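Plumham (software)

Plumham is a desktop audio player and music library manager for Windows and Linux.

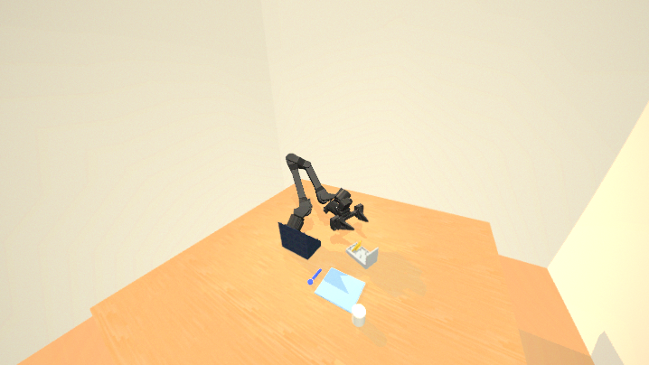 Overview

Plumham plays music files stored on a computer or on a drive shared over a home network. It can also save podcasts and internet radio programmes for listening without a connection. It does not connect to paid streaming services, and it cannot open files protected by digital rights management.

The program was written by Zofia Szulc, who had previously worked on a tagging tool called Damside. Much of the code that reads and writes tags in Plumham comes from that earlier tool, and the two share a settings format. Development is now carried on by Hadgate, a small software firm set up by Szulc and two former contributors to Damside.

History

Damside was a command-line program for correcting artist, album and track names in large collections. Users often asked for a way to listen to a file before changing its tags, and a simple play button was added in a late version. Szulc then began a separate player with a full window, using the same tag library. The first public version of Plumham came out in November of that year. It could play MP3, FLAC and Ogg Vorbis files and had no playlist support.

Playlists arrived in version 2, along with album covers and a search box. Version 3 replaced the original playback engine with one named Hägglund, which allowed gapless playback between tracks. The spelling caused trouble on some Windows systems where the installer could not create a folder with an accented letter in its name. From version 3.1 the folder has been called "haggl", though the engine keeps its full name in the menus and the manual.

Version 4 added podcasts and radio recording. Support for macOS was announced at the same stage but was dropped before release.

Features

The main window is divided into a folder list, a track list and a queue. Music can be sorted by artist, composer, year, folder or date added. Composer sorting was one of the first requests from listeners with classical collections, and works with several movements are grouped under a single heading if the tags allow it.

Plumham can convert files between the formats it supports. Up to 5 conversions run at once, depending on the processor. Original files are kept unless the user ticks the box marked "Replace source".

Other functions include:

Crossfade of up to 10 seconds between tracks
A sleep timer with settings of 30 and 60 minutes
Volume levelling by track or by album
Import and export of M3U and PLS playlists
Copying of playlists to a phone or portable player over USB

Lyrics are shown if they are stored in the file itself. An online lyrics search was included in version 3 and removed in version 3.4.

Offline listening

Podcasts are fetched when the program starts and can be kept for a set number of days or until played. Episodes are saved as ordinary files in the podcast folder and can be opened in any other player. Radio programmes are recorded by entering a station address, a start time and a length. The computer has to be switched on and Plumham has to be running, and recordings interrupted by a lost connection are saved in separate parts. The parts can be joined from the Tools menu.

Editions and licence

There are two editions. The free edition includes playback, tagging and playlists. The paid edition adds conversion, radio recording and USB copying, and can be tried for 30 days. A single licence covers 5 computers in one household. The tag library is open source, but the Hägglund engine and the user interface are not. Files and playlists made during the trial remain usable afterwards.

Reception

Reviewers of the early versions praised the speed of the search box and the low memory use. The look of the program was less popular, and several described the settings window as crowded. Hadgate rearranged the settings into tabs in version 4.2. The removal of online lyrics drew complaints on the user forum, where an unofficial add-on restoring the feature is still maintained.

See also

Damside
Comparison of audio player software
Gapless playback
M3U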